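3. Visit to the Durell open day

Our group went to Durell on a Thursday in June. The first demonstration used a hand-held gripper to pick up soft packaging, and visitors could try it in groups of two.

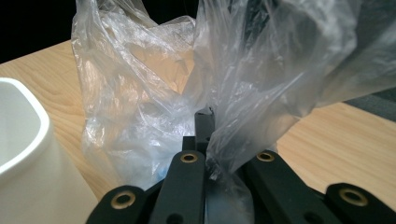
Fig. 4. Clear plastic bag held in the hand-held gripper.

Thin film was the hardest item on the list – it folds differently each time. Staff said they had recorded around 900 grasps so far, 200 of them with bags. We used their notes when planning our own tests in section 4.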